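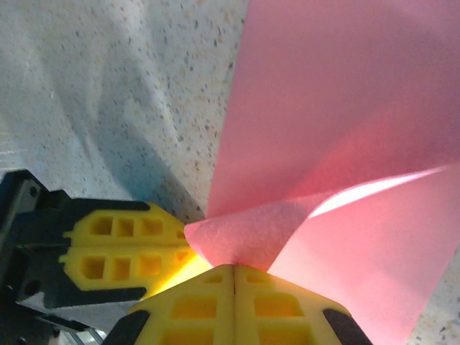 Pink paper on a speckled countertop.

The Limstead Ledger
Gosley Press, paperback, 412 pages
Reviewed February 17, 2018

The second Dubey mystery opens with an auditor found dead in a grain office and a payment of $1000 that appears in two sets of books. Dubey, a retired insurance investigator, is hired by the dead man's firm to explain the payment and ignore the death.

The procedural work is sound. Bank records, shift logs and a disputed will are introduced in order, and the timeline holds up when checked against the map at the front. Chapter 11 is the weak point – a long interview that repeats what the reader learned in the coroner's report. The killer can be identified by chapter 17, which is early for a book this long.

Dialogue is plain and dates are given where they matter. The binding on the review copy cracked at the first reading. The first book, Bevico, need not be read beforehand.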